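Tukberg-Greifdaten: Handgelenkaufnahmen an vollen Schreibtischen

Lies mich (Stand: Juli)

Schön, dass du hergefunden hast! Dieser Datensatz gehört zu unserer Arbeit über das Greifen in unaufgeräumten Umgebungen, und weil wir selbst oft genug vor fremden Datensätzen saßen und uns durch drei leere Unterordner klicken mussten, fällt diese Datei etwas länger aus, als sie müsste. Wer es eilig hat, liest den Abschnitt zur Aufteilung und fängt an.

Worum es geht

Hulme ist unser Verfahren, mit dem ein Greifer allein aus dem Bild der Handgelenkkamera entscheidet, wo er als Nächstes zufassen soll. Es gibt keine Tiefenkamera und kein vorher vermessenes Modell des Tisches, nur das laufende Bild und die Gelenkstellungen. Trainiert wurde auf Kilham, der größeren Sammlung mit sauberen Einzelobjekten. Tukberg ist die kleine, widerspenstige Schwester: Schreibtische, wie sie im Alltag eben aussehen, mit gestapelten, verdeckten und ineinander verhakten Dingen (und ja, wir hängen an ihr inzwischen mehr als an der großen).

Aufnahmen

Jede Episode enthält die Bildfolge der Handgelenkkamera, die Gelenkwinkel, die Öffnung des Greifers und eine kurze Aufgabenbeschreibung auf Deutsch. Die Kamera sitzt so dicht am Greifer, dass ein Finger oft einen guten Teil des Bildes verdeckt. Wir haben ihn nicht herausgerechnet, denn das Modell soll lernen, mit diesem Anblick zu leben. Typisch sind durchsichtige Schalen auf Platinenstapeln, Stiftehalter aus Drahtgeflecht, Kabelschlaufen und gelegentlich ein Gummischuh, dazu weiße Tischflächen, die stellenweise überstrahlen.

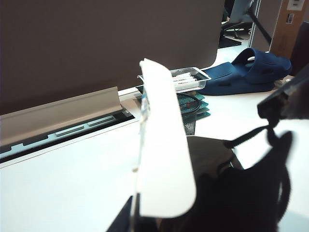
Warum wurde die Belichtung nicht fest eingestellt?
Mit fester Belichtung hätten wir hellere und dunklere Arbeitsplätze nicht mit derselben Einstellung aufnehmen können, und beim späteren Einsatz regelt die Kamera ohnehin selbst nach. Die Belichtungswerte liegen jeder Episode bei, sodass man sie beim Training herausfiltern oder gezielt nutzen kann.

Aufteilung

Der Datensatz umfasst 24 Schreibtische. Davon sind 4 für den Test zurückgehalten und 2 für die Validierung, der Rest ist Training. Getrennt wird immer nach Tisch, nie nach Episode, damit kein Arbeitsplatz in zwei Teilen auftaucht. Pro Tisch gibt es fast 100 Episoden. Bitte mischt die Teile nicht neu, wenn ihr mit unseren Zahlen vergleichen wollt.

Was wir gesehen haben

Ohne Tukberg greift Hulme bei durchsichtigen Behältern gern daneben und zielt auf das, was darunter liegt. Schon ein kurzes Nachtraining hilft spürbar. Schwierig bleiben schwarze, weiche Gegenstände vor dunklem Hintergrund und alles, was an Schlaufen hängt. Dafür haben wir noch keine gute Lösung und freuen uns sehr über Ideen.

Bekannte Mängel

In manchen Episoden laufen Bild und Gelenkwinkel leicht auseinander; sie sind in der Metadatei mit "versatz" markiert. Die Aufgabenbeschreibungen stammen aus mehreren Händen und sind entsprechend uneinheitlich, dieselbe Schale heißt mal Box und mal Kästchen.

Nutzung

Forschung und Lehre sind frei. Wer den Datensatz weitergibt, legt bitte diese Datei bei. Das Ladeskript Skirkley liegt im gleichnamigen Ordner und prüft beim ersten Start, ob alle Episoden vollständig sind, was je nach Festplatte für eine Tasse Tee reicht.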